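Gresterance Starter Cell – tote picking bundle

Price: $3324, simulation license included
Lead time: ask us, it moves around
Sold by: Ninis

I get more emails about this bundle than anything else we carry, and most of them are some version of "what am I going to end up spending?" So I've put my own buying notes on the page with the price.

What you get for the $3324 is the two-finger parallel gripper, the mounting plate, the cables, and one seat of the Edine simulation package. You do not get an arm. I know the word "cell" makes it sound like you do, and I've asked for the name to be changed! If you already own a small arm, check the bolt pattern with me before you order. If you don't, your budget is a whole different conversation and I'm happy to have it.

Now for the bits people forget to budget for. I'd put $400 aside for spare fingers and pads. You will bump things in your first month, everybody does, and waiting on a part is worse than paying for it. Put another $200 toward bins. Please buy all your bins at once, from one place, in one size. I bought mine in dribs and drabs and ended up with three rim heights, and I was redoing my pick positions every time a different one came down the line.

Then there's the Karunaratne support plan, $2000 for the year. Do you need it? If you have someone in the shop who likes fiddling with settings, probably not. If that person is you and you also run payroll – buy it. You can add it later at the same price, so there's no rush to decide at checkout.

My best advice costs nothing extra: do the simulation before you buy the table, the stand or the bins. Edine lets you drop in a container, set the gripper where you think it should go and look at it from right up close. Rims are where I always get caught. A thick rounded rim looks harmless on a spec sheet, and then you try to get two fingers near it and your nice approach angle is gone. Measure the outside of the rim as well as the inside of the bin, and type in both.

Don't worry if the shadows look rough and jagged on an older computer. Mine do. You're checking clearance, and for that I've been perfectly happy with it on my office machine.

A few ordering notes. Quotes are good through the end of September. Orders that come in by noon on Friday get looked at the same day, and later ones wait until the next week. Unopened spares can come back for store credit, but the software seat can't be returned once it's been activated, so please try the demo first – it's the same program with saving turned off.

If you send me your bin size and what you're hoping to pick, I'll tell you whether this is the right gripper. Sometimes it's too much gripper for the job, and I'd sooner sell you the smaller one.
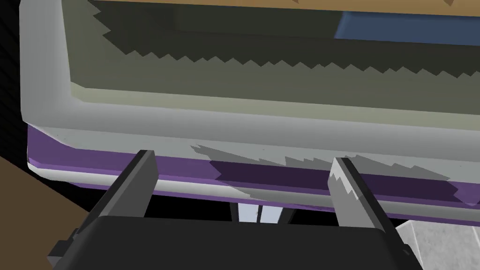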